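Notes from the Lindura Robotics Club

July 28, 2019

The summer session is past its halfway mark, and I keep promising families a proper update and then getting pulled away to look for a missing hex key, so I am sitting down tonight to get it written. Thank you for your patience, and thank you especially to everyone who stayed to sweep up after the open evening in March. I know it ran long!

Our older group has spent the whole session on what they call the laundry project. The task sounds like nothing at all: get a pair of robot arms to fold a square of cloth and leave it flat. Anyone who has helped with it will tell you how long an afternoon can get when a corner keeps slipping out of a gripper. The students voted for cloth back in the spring (the other choice was stacking cups) and I have to say they have stuck with it very cheerfully.
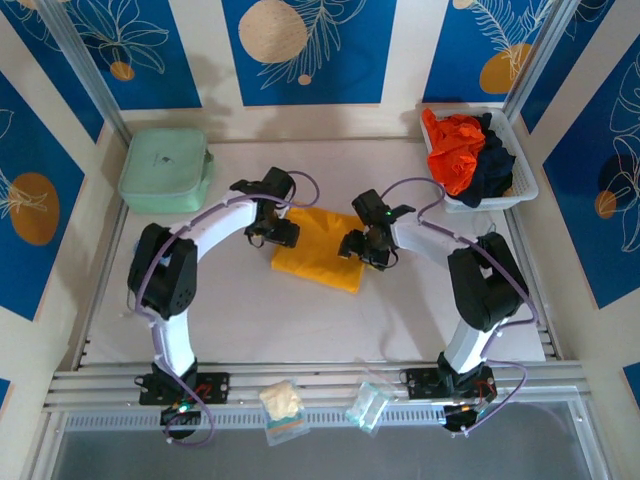 Both arms at the bench, with the yellow cloth between them.

Most of the learning happens by hand. One student guides the arms through a fold while a partner keeps the notebook, and then they trade places. The goal they set for themselves is 200 good folds by the end of the session, and they are strict with each other over what "good" means. There was a long and rather heated talk one afternoon over whether a fold with a puffy corner should go in the log. It went in, with a note beside it, and I thought that was a very grown-up way to settle things.

The other big topic has been the grippers. Hard fingertips are fine for blocks, but fabric is thin and slides around, so the group has been reading up on softer materials and asking everyone they meet for ideas.

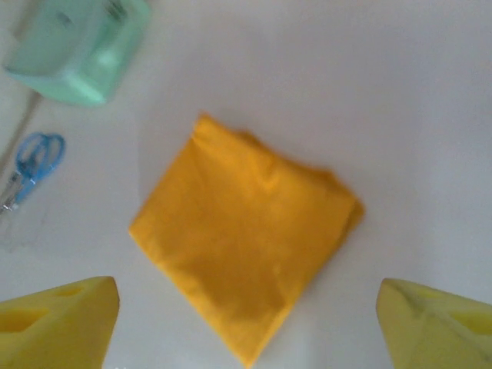 Some of those ideas have come from parents, and please keep them coming. We had a lovely long email from a family that does a lot of quilting, explaining how they handle layers that want to shift, and the students read it out loud twice. If you sew, upholster, or just fold a great many towels, we would love to have you visit for an hour.

Next up is the Trirkach Showcase, where each team gets a table and a few minutes to explain its work to whoever walks by. Our entry is called Nerov, after a good deal of debate.
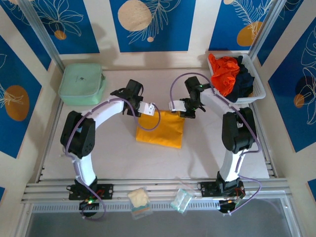 Entry for the showcase is $80 per team, and the club will cover it this year. The students are still deciding what to show. One camp wants to stay with the single yellow cloth they know so well, and the other wants to bring in the orange and navy ones from the white basket at the back and let visitors pick a color. I am staying out of it. Whichever way they go, we could use help with rides and with carrying things in from the parking lot, so please reply to this newsletter if you have room in your car.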